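Student Work > Robotics > Term Projects > Hand-Held Grippers

Reading time: 5 minutes

Comparing Fingertip Pads for a Hand-Held Gripper: Project Report

Team: Ziad Ghanem, Nerea Peñalver, Yhon Ríos
Supervisor: Inmaculada Villalobos
Submitted 5th May

1. What we wanted to know

In our course we use a gripper that a person holds in the hand. The person does the task with it, a camera on the tool records the work, and later the recordings are used for training a robot arm. The laboratory has several of these tools and they all have the same body. What changes is the pad at the end of each finger. Our supervisor asked us to find out which pad we should use for thin objects, before the next group begins their recordings.

We compared two kinds of pad. The first kind we call Valard. It is blue and has ribs across the surface. The second kind we call Studley, and it is smooth and a little harder. These are only the names written on the boxes in our laboratory. We also wanted to know if two people can work at the same table with one gripper each, or if they disturb each other too much.

The task was to take chopsticks out of a holder and put them back. We chose chopsticks because in the first weeks we worked with cubes and cups, and with those both pads did the job well. A chopstick is thin and it rolls. It also has to go back into a box with a small opening, so the angle of the hand is important.

2. Place and preparation

We did not want to work only in the laboratory, where the background is plain and the light is always the same. The recordings with the Valard pads were made in a home kitchen, on a table with a printed cloth in pink, blue, green and yellow bands. The holder stood on this cloth. It is mustard-yellow with a higher back part, and it has narrow slots. The cloth was a good test for the camera, as it has many cartoon faces and small drawings, and our detection program had learned mostly from gray tables.

Before each attempt the operator opened the jaws fully and kept them open until the other person said "go". We had this rule from the beginning of March. Without it, some operators started with the fingers half closed and the times could not be compared. 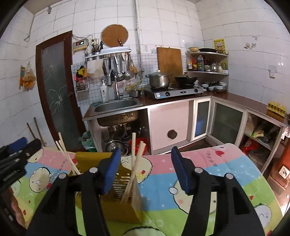

3. Method

Each attempt had the same steps:

1. The operator holds the open gripper in front of the holder.
2. One chopstick is gripped and lifted until it is completely free.
3. The operator moves it to the near side of the table and waits one breath.
4. The chopstick is put back into the holder.

We counted an attempt as good if the chopstick was not dropped and the operator did not use the other hand. If the holder moved but did not fall, it was still good. We discussed this point for a long time. Nerea thought that a moved holder should be a failure, and in her notes she marked these cases separately, but we did not have time to analyze them.

For each pad we made 78 attempts. The operators changed after every group of attempts, so that a tired hand would not give an advantage to one pad. The Studley pads were tested in the laboratory with a similar holder. We know this is a weak point of the comparison and we come back to it in section 5.

4. Results

4.1 Dropped chopsticks

With the Studley pads we had 31 failed attempts. With the Valard pads we had 27. The difference is smaller than we expected, and with this number of attempts we can't say that it is a real difference.

The kind of failure was more interesting. With the smooth pads the chopstick usually slipped along its length while it was lifted. With the ribbed pads it slipped less, but it turned. When the chopstick was gripped near one end, the long part went down and the operator had to bring it back to the holder at a bad angle. Most of the Valard failures happened in the last step, when the lower end touched the edge of the holder and did not go in.

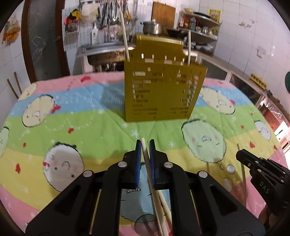
Figure 2. Central gripper with ribbed blue pads and a slanting chopstick; second gripper at the right.

4.2 Two grippers at one table

We repeated part of the test with two operators. They didn't need to speak much, but they needed a fixed side. When both went to the holder from the front, the bodies of the grippers touched, and one of them had to go back. After we decided that one person works from the front and the other only from the side, it went better.

There was also an effect on the video. The second gripper comes into the view of the first camera, and our program, which Yhon wrote, sometimes followed the wrong fingers. From the 891 images we checked by hand, the program chose the wrong gripper in more than 78. The cartoon cloth gave fewer problems than we feared.

5. Problems and limits

The two pads were tested in different rooms. The light, the table height and the holder were not exactly equal. To be fair, the whole test should be repeated in one place.

All of us had already used the Valard pads in the course, so we had more practice with them. Leandro Sotomayor, from the Bilten group, tried both pads for a short time without practice and preferred the smooth ones, as he found it easier to correct the position of the stick. We did not include his attempts in the numbers.

We measured the time with a phone and the person measuring was also watching for drops. Some times are missing in the table for this reason, and we decided not to report an average.

6. What we recommend

For chopsticks and similar thin things we would use the ribbed pads, and grip near the middle if the holder allows it. When there are two operators, their sides should be agreed before the recording starts. A colored tape on the body of each gripper could help the program, but we have not tested this.

The next group should also try a pad with one groove along the center. Ziad made a drawing of it and it is in the shared folder, under the name Escobar. The file has the dimensions for the old screws, so please check them before printing.

Contact the course office | © Robotics Student Projects | Back to top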